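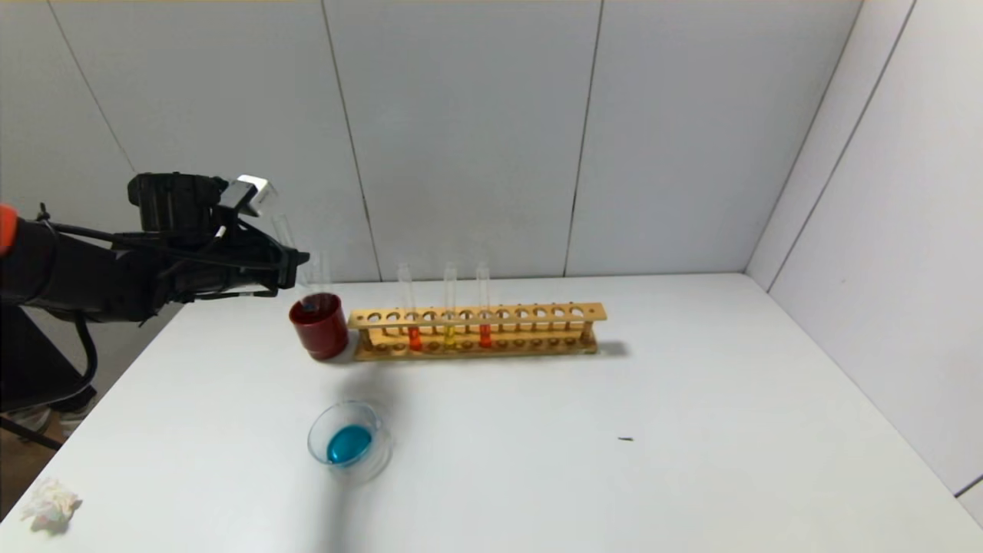
A robotic arm with a glass test tube at the mouth of a dark red cup.

Lirdale adds second cutting lathe and half-speed service

15 October 2025

Lirdale, the lacquer cutting and mastering room in Trivville, has brought a second lathe into service and will take bookings for half-speed cuts from next month.

The new machine was assembled over 54 weeks by Daryna Stelmakh, who also maintains the studio's existing lathe. It uses a direct-drive platter motor with a quartz reference and a carriage moved by a separate stepper motor, so that groove pitch can be changed without touching the platter supply. The stereo cutterhead was rewound in May after one coil was found to be reading low. The head is fed by a pair of Bremia solid-state amplifiers rated at 200 watts per channel, with a fuse and a temperature cut-out in each coil circuit.

Stelmakh said most of the time went on the suspension and the vacuum hold-down. "The first platter bearing was quiet on the bench and noisy under load. We changed the bearing, then the oil, then the bearing again. Rumble is now below the surface noise of a good blank, so we stopped there."

Pitch and depth are set by a preview system running from a delayed digital feed. Customers who want an all-analogue path can still book the older lathe, which keeps its tape machine with a preview head and its valve amplifiers. That lathe will not be offered for half-speed work, as its equalisation network has not been modified.

At half speed, the high frequencies reach the head an octave lower and need less power from the amplifiers. Cutting time doubles, and the RIAA network has to be changed to suit. Imogen Bloxham, cutting engineer at Lirdale, said the method helps with bright cymbals and sibilant vocals but gives little benefit on dense, low-level material. Bass below 90 Hz is checked for phase before either type of cut, and wide stereo content in that region is narrowed where it would lift the stylus.

The first release cut on the new lathe is a 12-inch by the Okafor quartet, running at 45 rpm. Test pressings were approved at the second attempt. The first set was rejected for a repeating click on side B, traced to the plating stage.

Files for half-speed sides should be supplied at 24 bits, one file per side, with track gaps included. The studio will cut up to 5 half-speed sides a week. Reference lacquers are available on 10-inch and 12-inch blanks, and prices for standard cuts are unchanged.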